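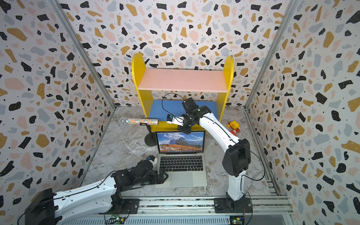 Clomholm Home Health Office: our February thread on indoor humidity. Damp air is among the complaints we hear most often from tenants at this time of year. (1/8)

Place a humidity meter in the room where you sleep. Keep it away from the window and the radiator. Read it in the morning and again before bed, and write both numbers down. (2/8)

Most homes are comfortable between 30 and 50 percent. A bedroom that stays above 60 percent for days at a time is likely to grow mold, often behind furniture first. (3/8)

Our housing adviser, Deirdre Dolan, reviewed the log sheets returned by 36 households last winter. In 23 of them, the highest reading of the day came in the bedroom, shortly after waking. (4/8)

Leave a gap between large furniture and outside walls. Run the bathroom fan during a shower and for 20 minutes afterward. Dry clothes outdoors or in a vented dryer where possible. (5/8)

Very dry air also causes discomfort, including sore throats and cracked skin. If you use a humidifier, empty it daily and clean it as the manual directs. Do not leave water standing in the tank. (6/8)

Residents with asthma should not scrub mold themselves. Tenants should report any patch to the landlord in writing and keep a copy. (7/8)

Log sheets are available at the front desk until 4 p.m. Completed sheets may be returned to Kazuhiro Ishida, Room 10. Replies to this thread are read each morning. (8/8)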